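Zetitby's laundry cell gets a Wednesday to itself

The laundry cell at Zetitby has a maintenance day now, and it is Wednesday. Until October it had a maintenance mood, which came over whoever had last been annoyed by it.

The cell is a two-armed robot and a front-loading washer, and it lives at the back of the Geddes building. Iltaveck, which runs the place, logged 356 loads before anyone wrote down how the grippers were supposed to be looked after. Jad Karam wrote it down. His checklist has 19 lines, of which the first is "Find the hex key."

Most of the work is in the fingers. Karam wipes them, checks the fasteners at the wrist for play, and then has both arms lift a basket by its handles and put it back on the same spot. A lift that ends more than 2 millimeters off earns the robot a recalibration and Karam a late lunch.

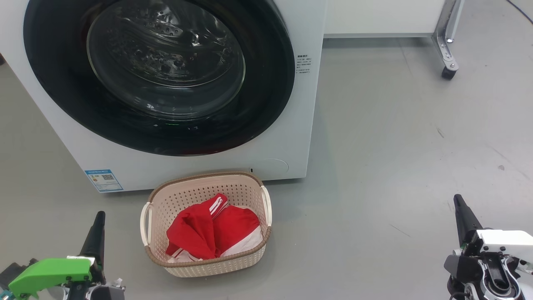
Fabric is the harder test. A sleeve can bunch up differently every time it is dropped, and the old grip settings had been tuned on dish towels, which are flat and agreeable and like very little that people wear. The new settings close more slowly and give up sooner. Dougal Cairns, who did the retuning, considers the giving up his best contribution to the project.

The washer gets its own four lines: door seal, drain filter, hoses, level. The filter has so far yielded coins, a guitar pick and a screw that Karam and Cairns each believe came from the other's arm.

Finger pads will be swapped every 1,000 grasps under the new schedule. Replacements are on order from Tirnumine, and the hex key now hangs from a string by the door.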